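4.3 Covering a bench before gluing

Cover the bench before you open the glue. The Laryea paper roll supplied with the kit is 28 inches wide and fits most benches in a single strip.

1. Wipe the bench top and let it dry.
2. Unroll the paper along the long side, shiny face down.
3. Cut it with 2 inches to spare at each end.
4. Fold the spare paper under and tape it to the underside of the bench top.

Note: Small wrinkles do no harm. Smooth out any ridge that would tip a frame.

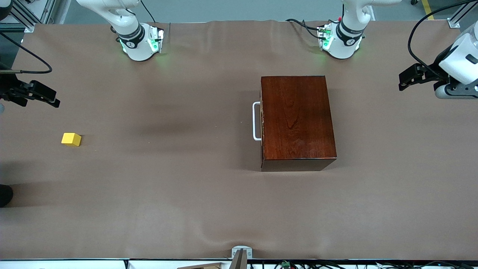
Set the clamps out dry and check the fit of every joint before gluing. Run a thin line of glue along one face only, then close the clamps by hand until a bead shows.

5. Wipe off the bead with a damp cloth.
6. Leave the frame clamped for 2 hours.
7. Lift the frame straight up. If paper sticks to it, sand it off with 221 pads (see Section 6).

Caution: Do not use newspaper. The ink marks pale wood.

Replacement rolls are sold through the Wivetlow parts counter.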